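Setting Up Your Bretitz Burger Counter

Section 2: Arranging the holders and building your first burger

Welcome to the part most families and playrooms look forward to! By now the pieces should be out of their bags and wiped with a soft cloth, and you should have a clear stretch of table to work on. Take your time with this section. A counter that is laid out nicely at the start is much easier to keep tidy later on, and little hands find their way around it sooner.

Step 1. Lay the clear holders flat on the table, side by side, with the clips all at the same end. Leave enough space between one holder and the next for a hand to reach in without brushing the food beside it.

Step 2. Stand the food up in the clips. Buns go in on edge, and so does the patty. Press each piece down gently until the clip has hold of it. A slight lean is perfectly fine, and you don't need to fuss with it.

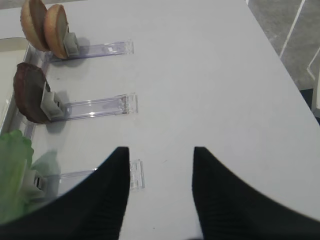
A reader in Woltby wrote to us that her class keeps the buns farthest away and the patty closer in, so the children meet the foods in the same places every morning and put them back without being asked. We think that's a lovely habit. Any order will do, so long as everyone who uses the counter knows it.

Note: The clips are made for one kind of food each. If a piece won't stand, lift it out, turn it a little, and try again. Please don't force the clip open with a spoon or a coin.

Step 3. Set the white tray down where you'd like the burgers to be built, with the cheese, buns and patties standing within easy reach of it. Put the bottom bun straight onto the tray, then the lettuce with its frilly edge poking out (everybody's favorite part), then the tomato, and then the patty. Cheese comes next if your customer has ordered it, and the top bun finishes things off.

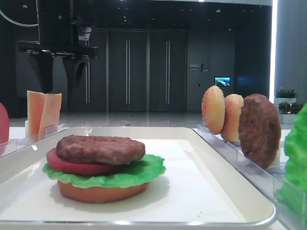 Step 4. Take the burger apart and put everything away. Start at the top and work down, returning each piece to its own clip as you go – the top bun first, the bottom bun last. It's tempting to sweep the whole stack into the box at the end of a long afternoon, but the lettuce does get bent that way.

Step 5. Straighten the holders. They creep out of line during play, especially on a smooth table, so give each one a little nudge until they lie parallel again. Keep the food ends along one side, and leave the middle of the table free for the tray or for drawing up menus. 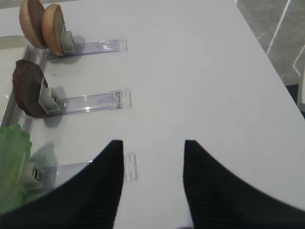

Fig. 3. Holders in line along the left side of the table, buns at the far end.

Caution: Check the clips and the clear strips for cracks before each use. Put a cracked holder aside and order a new one from Fimden Spares, using the part list in Section 4.

Step 6. Have one last look before you call the counter open. Each piece should be upright, and the holders should be evenly spaced.

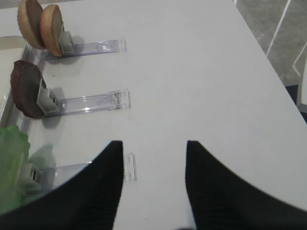 Ogunleye asks whether the buns can be left standing in their clips overnight. Yes, they can, and the patty too. Just keep the counter out of strong sunlight, and throw a clean dish towel over it if your room tends to get dusty.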